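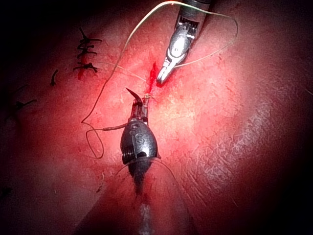
I have now bought 2 suture practice pads in a year, and I'm not sure either one taught me what the box said it would.

The first was from Gendton. Skin-colored, three layers, a dozen cuts already made in it, and a printed card promising "lifelike resistance." Lifelike compared to what? I've put real stitches in real people (supervised, and slowly) and none of them felt like a yoga mat. By the second week every stitch I placed near an edge tore right through, and I'd started avoiding the edges, so I was getting very good at sewing the middle of a yoga mat.

Then Kristóf Jakab talked me into the Jastico one, which costs $75 and is supposed to be worth it. It holds a stitch better, I'll give it that. You can pull a knot down snug and the slit closes without the thread cutting a groove. But everybody raves about the color, and I don't see what color has to do with anything. Red material makes a pale thread easy to follow. Fine. So would a blue one.

What I do believe in, grudgingly, is the boring part. Short cut, one stitch, look at it, take it out, do it again. Needle in square to the surface, follow the curve, don't shove. Most of my bad stitches go bad before the needle is even in, when I've grabbed it too close to the tip or let it tilt in the jaws. No pad fixes that.

The other thing is thread management, which the kits barely mention. Leave the tail long and you spend half your time moving loops out of the way. Cut it short and you can't tie. I asked Vilmos Virág how long he leaves his and he said "long enough," so that was useful.

I kept a log from April on, mostly to prove to myself that counting stitches was pointless. It came to 927. Did number 900 look better than number 50? Yes. Did it look better than number 400? I laid the photos side by side and I couldn't pick. Either I leveled off or the pad was worn out by then, and I have no way of telling which. Neither does anyone selling "proven results in 30 days," I suspect.

If you're starting out, buy the cheap one, throw it away sooner than you want to, and spend the difference on decent thread. The stuff that comes in the kits curls up on itself like phone cord.

Posted Sep 9, 2022

2 comments

Tibor Hegyi
The Gendton pad is fine if you stay well away from the sides. I got four months out of mine. I think you pull too hard.

Barnabás Orbán
Which thread did you switch to? Mine frays at the needle end after a few passes.

This site uses cookies. By continuing to read you accept them.

Contact | © 2022 | Back to top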